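Hand-held gripper: flat pads or ribbed pads for clothing and bedding?
Posted in Grippers and End Effectors

Banafsheh Akbari
I am comparing two sets of finger pads on a hand-held parallel-linkage gripper. Set A is flat and soft, from Ponwood. Set B is ribbed and harder, from Karimi. The items are clothes and bedding picked up in ordinary bedrooms. Rigid objects gave no trouble with either set.

The problem is thick quilted clothing. With set A the fold holds at first and then creeps out during the lift. With set B the hold is better, but the ribs catch on thin knits. Jaw travel and closing force are the same for both. Is there a pad that covers the whole range, or should I plan on swapping?

Hooman Bahrami
Before you change pads, look at how much material is between them. A quilted jacket is mostly fill and air. When the jaws close on the middle of a baffle, the outer shell slides over the fill, and no pad surface will stop that. Close on a seam or on a narrow fold, with both layers of shell inside the pads.

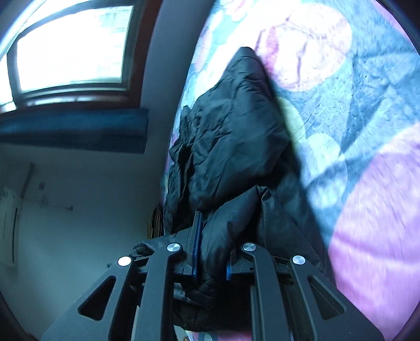
Pad height matters as well. If the fold only reaches the top third of the pad, the load sits at the tip and the fingers spread. Approach lower, let the fabric bunch, then close. I ran 361 lifts on mixed laundry with flat pads, and most of the drops were tip grips. The pad surface came second.

Check the linkage for play too. Hold one finger still and push the other sideways. If the tip moves by 2 mm or more, fix the pivots first - otherwise you are comparing wear, and the pads have little to do with it.

skendside_lab
Just use the ribbed ones and go slower on knits. Works for us.

brokov_user
Soft pads get slick from lint. We wipe ours with alcohol every 10 lifts and replace them at 2000. Record the pad age with each run or your two sets will not compare. I have not tried the Karimi pads, so no opinion there.

Banafsheh Akbari
Thanks. The right finger had play at the lower pivot, a little over the limit Hooman gave. I will tighten it, repeat set A on seams only, and post the drop counts for both sets.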